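The Curtains on Plendlow Street

1. What Ekaette owed her aunt

In the February that Ekaette Aliyu turned thirty-one, her aunt Hadiza Obi went into the hospital to have a hip seen to, and left behind a list. It was written on the backs of four envelopes, in the small upright hand of a woman who had kept the books for Ogunleye Fabrics longer than Ekaette had been alive, and it covered the plants, the mail, the neighbor's cat (who was to be admired but never fed), and the correct way to jiggle the bathroom door. The last line on the last envelope said only, "Close the curtains at night, all the way, and open them before you have your coffee."

Ekaette did the plants and the mail. She admired the cat. The curtains she forgot, on account of being a person who had always lived in basement apartments, where there was nothing to see but ankles, and who was now staying on the eleventh floor and could not get over it. She would come in from work, drop her bag by the radiator, and stand there in her coat until her feet hurt, looking at all those lit kitchens and thinking how many suppers were going on at once.

On the third evening the telephone rang. It was the old kind, with a cord, and she had to look for it.

"You have left the curtains open," said her aunt, from a hospital bed on the other side of the river.

"How could you possibly know that?"

"Hường told me. Hường Diệp, across the way. She thought I had been burgled, or died."

2. Across the way

So that was how Ekaette learned about Hường Diệp, who lived in the next building on the same floor, and who had been closing her curtains at the same time as Aunt Hadiza for more years than either of them cared to add up. They had met only twice, once at a bus stop and once at a funeral, and had found on both occasions that they did not have much to say. But every night at ten one of them would draw her curtains, leave a gap a hand wide, flick the lamp once, and wait for the other to do the same. Then they would both close up properly and go to bed. In the morning the curtains opened, and that meant I am up, I am fine, my knees are terrible but I am fine.

"And you never thought to put that on the envelope?" said Ekaette.

"I put down what to do," said her aunt. "I didn't think you would need the story."

Ekaette said, as kindly as she could, that people generally do better with the story. Her aunt made the noise she made at radio announcers, and asked after the cat.

That Wednesday Ekaette set the oven timer for ten so she wouldn't miss it. She washed her plate and her one fork, she read the same page of a library book several times over, and at five minutes to the hour she got up and stood at the window, feeling a little foolish and also as nervous as if she were waiting for somebody at a train station.
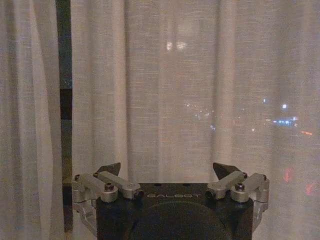
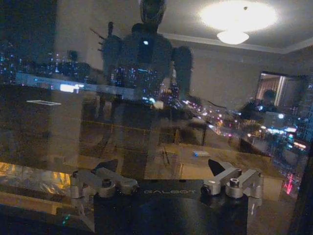
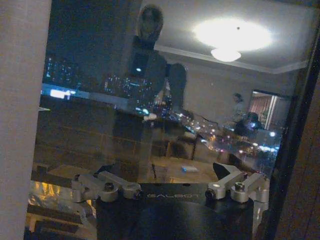
3. Ten o'clock

The timer went off and made her jump. She pulled the curtains to, left her gap, measured it with her hand, and decided her hand was bigger than her aunt's and made it smaller. Then she flicked the lamp.

Nothing happened for such a long while that she began to compose what she would say on the telephone. She thought of all the ways she might have done it wrong. And then, far over on the left, a small yellow light went out and came on again, and Ekaette, who had not cried at the hospital or in the cab coming back from it, had to sit down on the arm of the sofa and blow her nose on a dish towel.

She did it the next night, and the next. By the second week she had stopped needing the timer. She told Kayode Bassey about it at work, over a sandwich, and he said it sounded like something sailors would do, and then he was quiet and said he ought to call his father. She told Ayodele Akande too, who only wanted to know what happened if one of them had a cold and went to bed early. Ekaette passed the question along.

"Two flicks at supper time," said her aunt. "Naturally."

4. Coming home

Hadiza Obi came home on a rainy afternoon with a walking stick she disliked and a bag of hospital soap she had no intention of wasting. She inspected the plants. She ran a finger along the top of the bookcase and looked at the finger for some time, but she let it pass.

At ten she allowed herself to be helped to the window. Ekaette hung back by the kitchen door, since it seemed like a private matter, but her aunt held out the hand that didn't have the stick in it.

"You do the lamp," she said. "I can't reach it from here, and she is used to you now."

So Ekaette did the lamp. The answer came right away this time, once, and then after a moment a second time, and a third, which was not in the code at all.

"Well," said her aunt, pulling the curtains shut. "She'll wear out the switch."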